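Ticket 2992
Product: Zikex bamboo sleeping mat, with woven border
Bought from: Flonum web store
Category: Mat moves on bed / marks on clothes
Status: Waiting for customer

Customer, Saturday, 9:10

Hello,

I bought your sleeping mat in March for the bed in our small room. I like it very much for the warm nights, but I have two problems and I did not find them in your help pages.

First problem: the mat slides. Under it I have a patchwork cover, and under the cover is the mattress. When I sit on the near side of the bed, the mat goes toward the wall, and in the morning it has moved by the width of my hand. I must pull it back every day.

Second problem: I use the bed for folding clothes, because the room has no table. After this I sometimes find small pulled threads in the thin clothes. I think the strips of the mat catch the fabric, but I am not sure. It can also be my washing machine.

What I tried already:
- I turned the mat so that the other side of the border is near the wall. No change.
- I washed the patchwork cover without softener, because I read that softener makes the cloth slippery. It was a little better for two nights, then the same.
- I put the pink blanket under the cover. This was worse.

Please tell me what I can do. I do not want to return the mat.

Flonum support, Saturday, 11:31

Thank you for the clear message. Please check these points:

1. Is the mat lying flat at all four corners? A mat that was rolled for shipping can keep a small curve and then it moves more easily.
2. Please pass a dry cotton cloth slowly over the strips, along them and then across them. If the cloth catches, mark the place with a piece of paper tape.
3. What do you have between the mat and the mattress? One layer is better than two.

We do not advise gluing or sewing anything to the border.

Customer, Saturday, 15:40

I did the three checks.

1. Three corners are flat. The corner near the pillow goes up a little. I put two heavy books on it for 60 minutes and it is lower now, but not fully flat.

2. The cloth did not catch along the strips. Across the strips it caught in two places, both close to the dark brown border on the near side. I marked them with tape, looked with a lamp and found a very small splinter in each one. I did not cut them yet, because I am afraid to damage the strip.

3. The pink blanket is still there, it hangs down below the patchwork cover on the near side. I will try without it.

I also want to correct my first message. I wrote that the threads are pulled when I fold clothes. I thought about it again, and I believe it happens when I drag a big piece across the mat to make space for the next one. For small things, like socks or T-shirts, I never found a pulled thread. 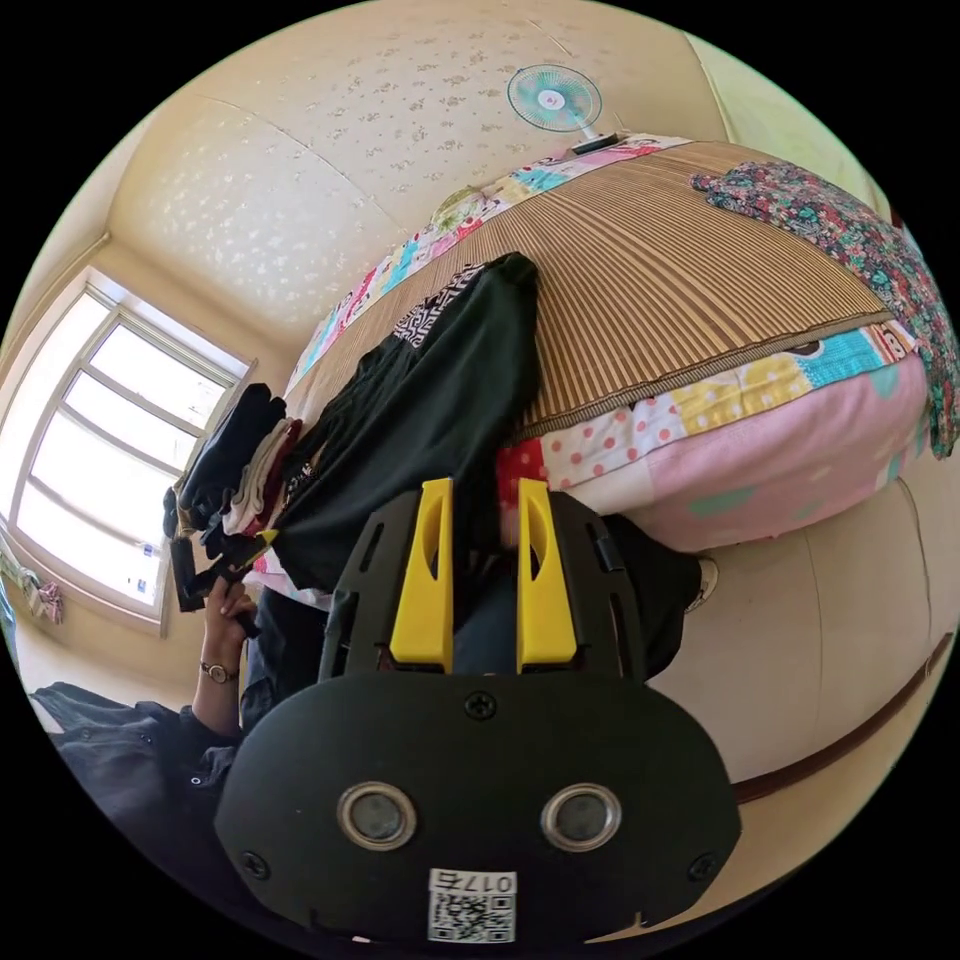

My large pieces have smooth fabric and they are heavy when they lie across the bed, so it is easier to pull them than to lift them. From today I lift them. I will write if I find new threads.

One question more. In the Trundis shop on Zawadzka street they sell a rubber net for under carpets. It costs 30 for one roll. Can I put it between the mat and the cover, or will it leave marks on the bamboo?

Flonum support, Saturday, 17:05

Thank you, this helps us a lot.

Splinters: please do not cut them with scissors. Use fine sandpaper, only on the marked place, always along the strip and never across. Five or six light passes are enough. Wipe with a dry cloth and repeat the cotton test.

Rubber net: we have not tested the one you mention. Some rubber can leave a sticky print on a mat when the room is warm. If you want to try it, put a small piece under one corner first and look at it after a few days. A second choice is a cotton sheet with a rough weave, pulled tight over the patchwork cover.

Corner: continue with the books, one night if possible. Do not make the corner wet.

Customer, Saturday, 19:20

I understand. I have fine sandpaper at home and I will do the two places tomorrow in daylight. For the sliding I will try the cotton sheet first, because I have one already. Please leave the ticket open until I have slept on it for some nights.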